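When the Gripper Won't Let Go: Pad, Pivot and Pinch Tips for Toy-Bin Pickup
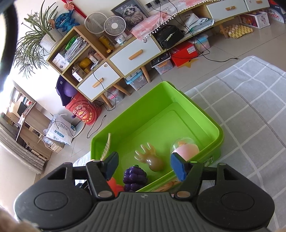

Normand Fehr wrote in that his gripper closed fine on a block and then flat out refused to open, and he wanted to know whether he'd killed it by squeezing too hard. He had the trigger pulled all the way for a good few seconds before he gave up and pried the fingers apart with a spoon.

Normand, put the spoon away! You almost certainly haven't killed anything. A hand-held gripper that sticks closed is the fault I get the most mail about, and I've had it happen on my own bench more often than I'd like to admit. I love these tools (two fingers, a linkage, and you can sort a whole bin of toys without kneeling on the tile), but they do have a few favorite ways of going wrong, and most of them can be sorted out at the kitchen table.

First, before you touch the fingers
Power off. If yours has a battery, take the battery out too. A jammed finger is holding tension, and when the jam clears it can snap shut on whatever is between the pads. I got my thumb caught in November with the switch off and the battery still in. It was sore for 3 days and I deserved every minute of it.

Don't pry with anything metal. You'll chew up the foam, and if you lever against one finger only you can bend the linkage, and then you really do have a broken gripper.

Sticks closed
Look at the pads. Foam picks up everything: juice, hand lotion, the mystery film that lives on rubbery toys. Two tacky pads pressed together will hold surprisingly well. Slide a strip of stiff paper between them, work it down slowly, and they'll usually let go. Then wipe both pads with a cloth barely dampened with warm water and a drop of dish soap, wipe again with plain water, and leave the fingers open overnight. No solvents, please. I tried nail polish remover once and the foam turned to chewing gum.

Sticks halfway
Now it's the pivots. The screws where the fingers meet the linkage work themselves tighter or looser with use. Too tight and the finger drags. Too loose and it wanders sideways until the linkage binds. Turn each one an eighth of a turn, test, and go again. Both fingers should swing with the same light push. Lộc Dương at Dukomel taught me to put a dot of paint marker on the screw head and another beside it, so a screw that has moved shows up at a glance. Best tip I've been given all year!

While you're in there, go after hair and rug fuzz with tweezers. A bin that lives next to a rug will feed fuzz into a linkage like you wouldn't believe.

Drops things
Smooth round toys are the hard ones. Capsule balls squirt out the front if you grab them above the middle, so go lower than feels right and close slowly. With bunches of plastic grapes, take the whole cluster, not one grape, or it swings and knocks against the bin. Flat pieces lying close to the rim need to be nudged toward the center first. Jamming a fingertip against the wall of the bin is how most of the bent linkages I see got that way.

If it drops everything, the pads are worn. Replace both together, even when only one looks bad. Mine came from Mesasow, a strip long enough for 5 pairs, and I cut them with kitchen scissors.

Closes by itself
Stop using it. I mean it, this one isn't a kitchen-table fix. Oanh Trịnh had a Peltedgate model that would twitch shut a second after she let go of the trigger, and it was a cracked wire inside the grip. Battery out, tape a note on it so the rest of the household leaves it alone, and send it for repair. Hers cost 28 dollars and came back like new.

A few odds and ends
Keep kids' hands out of the bin while the fingers are moving. We have a "hands up" rule at our house and the little ones now enforce it on me, loudly.

Do a test squeeze on a rolled sock before each session. If the sock comes out when you open the fingers, carry on.

Store it with the fingers open and nothing resting on top.

Normand, try the paper strip and write back, I want to hear how it goes. Next time: trigger springs, and what Quang Từ does with worn-out pads.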